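Nullmont cat shelter opens second room for older cats

Jul 2, 2019

The cat shelter in Nullmont has opened a second room for cats over the age of ten. The room is in the former Drasero shoe shop on the main street, next door to the shelter, and the two buildings are now joined by a door with a cat flap in it.

Until now the older cats lived together with the young ones. Many of them did not enjoy this. They stayed under the shelves all day and came out to eat only when the lights were off, so visitors did not see them and did not ask for them. One grey cat from Jodton waited 424 days for a home.
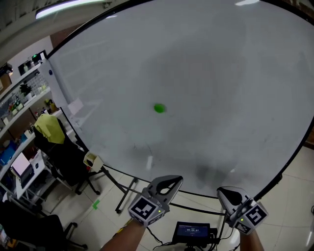

The new room has space for 18 cats. It has low beds, litter trays with one short side, and two steps up to every window, as old cats often have sore legs and cannot jump well. The floor is heated in one corner. The shelter says this corner was full within an hour of the opening, and that the neighbouring corner is also becoming popular.

The work was paid for by people in the town. The collection started in February and brought in 3781 dollars, from 121 givers. The largest part of the money went to the floor and to a new fan for the litter area. Paint was given free by Prieto, the hardware store, in a colour the store had mixed by mistake for another customer. It is a soft yellow, and it suits the room very well.

Adoption of an older cat will cost half of the usual fee until the end of the year. The shelter will also pay for the first visit to the vet, with a blood test and a check of the teeth. After this the new owner pays, and the shelter asks families to think about it before they apply. Kidney problems are common in cats of this age, and the special food is not cheap.

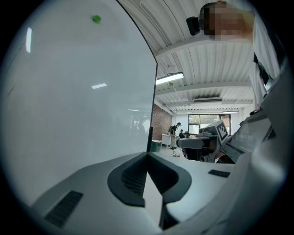 The shelter took in 624 cats last year, and nearly a quarter of them were over ten. Most came from homes where the owner had died or moved into care. Such cats are used to quiet, and they know how to live with people. They usually want the same chair every evening and a meal at the same hour.

For those who cannot take a cat home, there is a reading hour each afternoon from three to four. Visitors may bring a book, sit down in the room and read, aloud or in silence. Children are welcome with an adult. The cats decide for themselves if they want to come closer, and visitors are asked not to lift them.

The room is open every afternoon from one to five, and the entrance is through the main shelter door. The old shop door stays locked — please do not knock on the glass, it frightens the cats who sleep in the window. Parking is behind the building. Clean towels and small blankets can be left at the front desk, but the shelter has enough pillows at the moment and cannot store more.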